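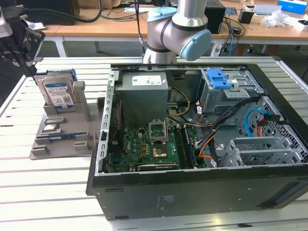 About Timmermans

Timmermans is a film society and repertory programme based in Hivgate. We present feature films, documentaries and short work to a general audience, and we publish written criticism to go with each screening. Our programme runs from September until early summer.

The society was founded by a small group of filmgoers who wished to see older titles projected properly and discussed with some care. The first screenings were held in a hired hall with 51 chairs. We now show films in the Brallodent, a former lecture theatre seating 400, under a long lease agreed with its owners.

Our programme

Each season is divided into six strands. The crime and western strands have always drawn the largest audiences, and we return to them every year with a different director or period in mind. The remaining strands cover silent cinema, family films, documentary and new work from first-time directors. A film may be shown more than once in a season where demand allows.

Titles are chosen by the programming panel, which meets in private and publishes its selection before booking opens. Members may put forward suggestions in writing at any time. The panel reads all of them, although it cannot enter into correspondence about individual films.
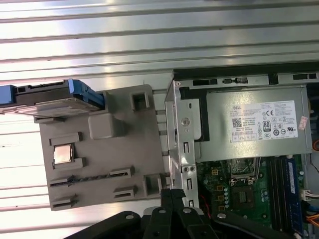 A Dell desktop computer with the side panel removed.

Reviews and programme notes

A printed note is provided at every screening. Notes are 800 words in length and are written for a reader who has not yet seen the film – endings are not given away. Longer reviews appear on this website in the week after the screening and may discuss the whole of the plot.

Our reviewers write independently of the programming panel. They are free to dislike a film that the society has chosen to show, and they often do. Reviews are edited for length and accuracy only. We do not award stars or marks.

Permission to reprint a note or review should be sought from the society in advance. Schools and colleges may copy programme notes for use in class without charge, provided that the source is given.

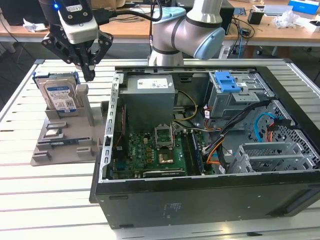 Work with schools

The Tisport scheme offers daytime screenings to secondary schools in Hivgate and the surrounding villages. Each screening is introduced by a member of our education staff and followed by a discussion of up to an hour. Teachers receive a study guide in advance covering story, camera work, sound and editing.

Membership

Membership is open to anyone aged 16 or over and runs for one full season. Members receive priority booking, reduced ticket prices and the right to vote at the annual general meeting. Application forms are available from the box office at the Brallodent and may be returned there or by post.

This page was last revised on March 4, 2021.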